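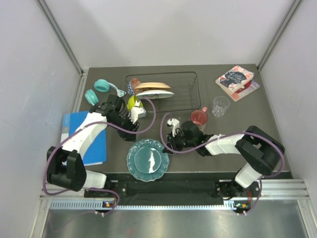
Fig. 1. Mixed items on a shared surface: plates, cups and a drying rack, with headphones, a notebook and books.

Household Routines and Storage – Handout 4
The drying rack and what gathers next to it

Read before the seminar. Bring the Brekmont pamphlet if you still have it.

1. The claim

Most home-organization advice rests on one rule: every item gets a zone, and a surface with two kinds of things on it has already failed. The Brekmont pamphlet says so on its first page and repeats it until the last. I have taught from it for years and I am less convinced each time.

Look at Fig. 1 with the rule in mind. Two plates lean in the black wire rack, a beige one and a white one with a blue rim. A teal plate with a scalloped rim lies out in front. By the pamphlet's standard the teal plate is "stray." Is it? It could be waiting for food, or for a shelf, or for the sink. The rule treats all three cases alike and tells you to move it.

2. Terms

Home zone: where an item is kept when no one is using it.
Landing spot: where it gets put down in practice.
Drift: the distance between the two. Advice writers talk as if drift were a moral failing. For this course it is a distance.

3. The Plasov survey

You will see this quoted everywhere. Plasov collected 2,728 replies and reported that people with a fixed rack spent 17 minutes less per week on dishes. Before you repeat that, note the following.

The minutes were self-reported. Try estimating your own for last week and see how far you trust the answer.
Only 224 of the replies came from homes where more than one person washed up.
"Fixed rack" was never defined. A rack on a table that is cleared for dinner may or may not count.

The follow-up in August dropped the question altogether, and I have found no explanation of why.

4. Paper near dishes

Here I side with the pamphlet, mostly. The two stacked books at the back right and the blue notebook at the left share a surface with cups and a drinking glass. Paper and dishwater do not mix well, and moving books costs nothing. The headphones are a harder case. Tello's checklist puts them with "electronics, bedroom," which assumes a bedroom with room for them.

5. For the seminar

Sort the household items in Fig. 1 twice, first by material and then by when you would next reach for them. Write down where the salmon-pink mug ends up each time. If the two sortings disagree – mine did – say which one you would live with for a month.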